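## Bench notes: the handover that didn't let go

Regular readers will remember that Firetura, our two-handed bottle sorter, had been running without a cross word for most of the winter. We said so in print, which was our first mistake.

On January 16, 2021 it stopped at cycle 3,554 with both hands on the same orange bottle. The left hand was meant to open once the right had a firm hold. The right reported a firm hold. The left reported that it had opened, and went on squeezing.

The log recorded this as a success – 367 of them, in fact, before anyone at Drultstead thought to compare the finger positions with the finger commands. Fitzgerald Abernathy found the cause in a setting left over from the Kincaid trials, which let the controller mark a release as done when the order was sent, whatever the fingers were up to.

The more serious matter is that the same setting governs the soft stop. Had it been a wrist in there, the software would have been just as pleased with itself. The hard stop is wired separately and was never affected.

Bottle handling at the green table, from the wrists and from the head:
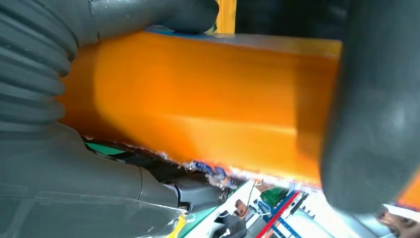
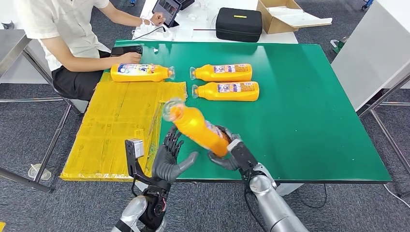
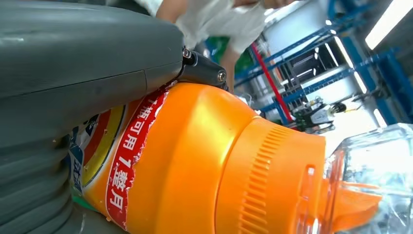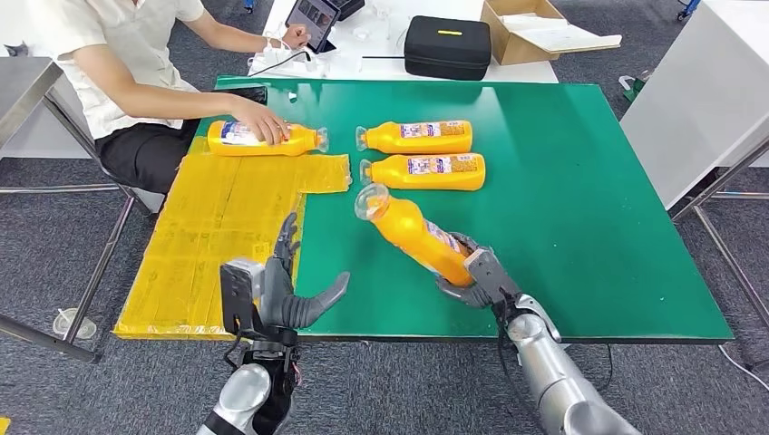 Until the fix is signed off, please keep your hands off any bottle the robot is holding, even if the screen swears it has let go. Speed stays capped at level 2. The Irkex unit runs the same code and stays switched off until March, so kindly stop asking Fitzgerald if you can borrow it.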